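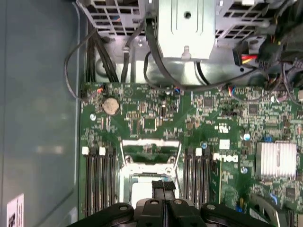
Don't bother with the Sota if you already own a decent laptop, was what one reader wrote under my first-impressions post back in April, and fair enough, I nearly agreed. Two months on I don't. Not fully anyway.

So. The Bellano Sota. 2-in-1 tablet, kickstand, clip-on keyboard. $1,281 with the keyboard, or $1,000 without, and yes that means they want $281 for a keyboard. More on that in a sec.

Bought mine with my own money, mid range one, grey. Colour options are grey and a darker grey.

Screen first. It's good. Bright enough for the train, matte-ish coating, text is sharp. Reflections still a pain near a window at midday but I've used much worse. Auto brightness hunts up and down the whole time so I turned it off on day two and haven't looked back. Touch is fine. Pen is fine, if you draw for a living you'll have opinions and I don't.

Keyboard. Better than it should be, worse than $281. Keys have proper travel. The deck flexes if you type hard and I type hard. Trackpad is small and clicks loud, my partner can hear it from the next room. The magnets are strong, never once come off in my bag. Backlight has two settings, off and too much.

Kickstand goes nearly flat. On a desk, great. On your lap it digs in above the knee after half an hour and you end up hunting for a magazine to put under it. Same as every tablet of this kind I've tried, no worse.

Battery. Bellano's box promises a full working day. I get till mid afternoon with mail, a dozen tabs and a video call or two. If I leave the screen low and stay off calls it makes dinner time. Charger is small and light, cable is far too short, I ended up using the one off my old laptop.

Speed. No complaints for everyday stuff. Big spreadsheets open slowly the first time then behave. Photo exports get the back quite warm, up near the camera, so hold it lower. There's a fan. You'll hear it on updates, and for some reason on the login screen.

Ports, two USB-C and a headphone jack. Both on the same side though, why. No card slot. I bought a Ferkurton hub for $57 and it lives in the bag now, so add that to the price in your head.

Software. Came with a trial of some antivirus, a notes app called Tamiru and a "welcome centre" that keeps coming back. Tamiru is the suprise here, quick, opens from the pen button, saves to a plain folder I can get at. I kept it. The welcome centre I've uninstalled three times.

Standby is the one real gripe. Closed it on a Friday night at 80 percent, opened it Monday and it was flat. An update at the start of June helped a bit. Now I just shut it down properly, boots fast enough that I don't mind.

Cameras ok. Front one makes me look tired, might be accurate. Mic is very good, people on calls noticed without me asking.

Repairs, I asked the shop. Screen is glued, storage comes out with one screw under a little flap, which is more than I expected. Anything else goes back to Bellano and they wouldn't give me a price upfront. Two years warranty in any case.

Who's it for. If you travel or take a lot of notes standing up, yes. If it'll sit on a desk all week, get a normal laptop for $800 and keep the change. To the reader from April, thats probably you.

Would I buy it again? On sale, with the keyboard thrown in. They did that over Easter apparently and I missed it.

Seven out of ten. Was an eight before the standby thing.

Posted 25/06/2022. Will update if the hinge goes, it's started to creak a little on the left.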